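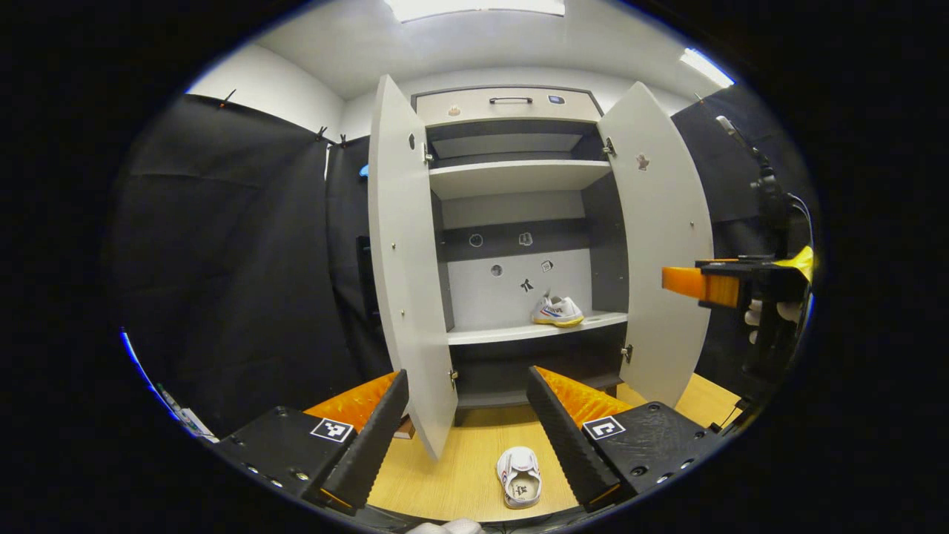 White wardrobe, doors open, with one sneaker on the shelf and one on the table.

Where Shoes Go to Be Lost

Shoes travel in pairs only in the store. At my place one of them makes it home to the wardrobe and the other spends Sunday on a table, which my grandmother considered bad luck and I consider Sunday.

Put them away as a pair or leave them both out. One sneaker on a shelf looks tidy enough that you stop looking for the second, and then it's 7:40 in the morning and you're wearing loafers to the gym.

Shelf, not floor. The bottom of any wardrobe is dark, and things that go in there come out in March. If you have a low shelf at a height you can see, give it to the shoes you wear most and let the dress pair have the cave.

Point the toes the same way. Sideways takes up more width but you can tell what you've got at a glance. Toes to the back is fine for deep shelves.

Air them first. Open the laces, pull the tongue forward and leave them out for an hour or two before shutting the doors on them. I used to tuck a little bag of baking soda into each one, until Macarena Esteban mistook it for something else at a party. Newspaper does the job.

White soles: dish soap, warm water, old toothbrush. For the yellowing kind I paid 15 dollars for a tub of something called Zononik, and the soles are now a slightly cleaner yellow.

Stickers on the inside. If children share the wardrobe, a picture sticker on the back panel or the inside of a door works better than a written label, and far better than shouting. Stick them where they can be seen with the doors open. To get one off later, use a hair dryer on low and a fingernail - never a knife on a painted door. Ask me about the hall closet.

The top drawer is for laces, insoles and the shoe brush. It will fill with batteries. Empty it when the handle starts to feel heavy.

Next time: hinges that squeak, and the 23 hangers you don't need.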